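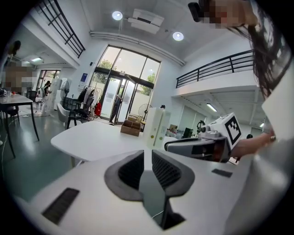 Peltent opens orders for hand-held gripper kit, ships in May
7 November 2025
By Tahmineh Najafi

Peltent has started taking orders for a hand-held gripper kit meant for teams that want to record training data for robot arms without buying the arm first. Sold in pairs. Price is $280 a month per pair on a rental plan, or outright purchase, with that price still to be set. First units go out in May.

The kit, called Lerness, has been in paid trials since spring with a small group of customers. The company says 57 pairs are out now.

Idea is simple enough. A person holds a gripper in each hand and does the job, folding a box or sorting parts or whatever it is, and the camera on each gripper records it from close up. Software turns the recording into motion a two-finger robot hand can copy. Same fingers go on the robot later, so what the person feels as a good grip should carry over.

"We kept losing weeks to setup," said Tolera Hadgu, product lead at Peltent. "Teams would get an arm, bolt it down, then spend a month teaching one person to drive it. With this you hand somebody the pair and they're recording before lunch."

The fingers are padded, with a soft rim and ribbed pads on the inside faces. They flex around an object a little instead of pinching it at one point. Peltent says that makes them kinder to thin cardboard and produce, and worse at very small hard items like screws. A stiffer set is on the way, no date.

Tracking uses cubes printed with black square markers, mounted on top of the gripper. Old approach, and cheap. It also means the marker has to stay in view of a camera, and trial users did complain about that. Jacobus Shezi runs packing trials at Wumbei, a contract packer that has rented the kit through the summer. He said his crew lost close to a fifth of its first batch of recordings to blocked markers.

"You turn your wrist over to get under a flap and it's gone," Shezi said. "People learn. But the first week was rough, and the software didnt tell us until we uploaded."

A warning tone was added in the last update, according to Peltent. Shezi said it helps. He'd still like a light.

Weight came up too. Two hours is fine, a full shift isn't, Shezi said. Wumbei now swaps people out more often and keeps sessions short. Peltent wouldn't give a weight for the shipping version, only that it will be lighter then the trial one.

Battery life wasn't disclosed either.

What's in the box: the pair of grippers, marker cubes, spare finger pads, charging leads, a hard case. Setup is done over a call and takes about 10 minutes, the company says. Wumbei's took most of a morning, though that was an early unit and the firmware had to be reloaded.

The software side is where buyers should ask questions. Recordings export to common formats, but cleanup tools sit behind the rental plan. Anyone buying outright gets a year of them and pays after that. Hadgu said the rate for later years is "being worked out."

Competition is picking up. Gumari has shown a similar hand-held unit with 2 cameras and no marker cubes, and says it'll price it below Peltent's. No sale date there yet. Farhad Salehi of Gumari would only say testing is going well and that early customers have been picked.

Orders for Lerness are open on Peltent's site with a refundable deposit. Rental customers in the trial keep there current rate until the new units arrive, and can trade in. Spare pads are already in stock.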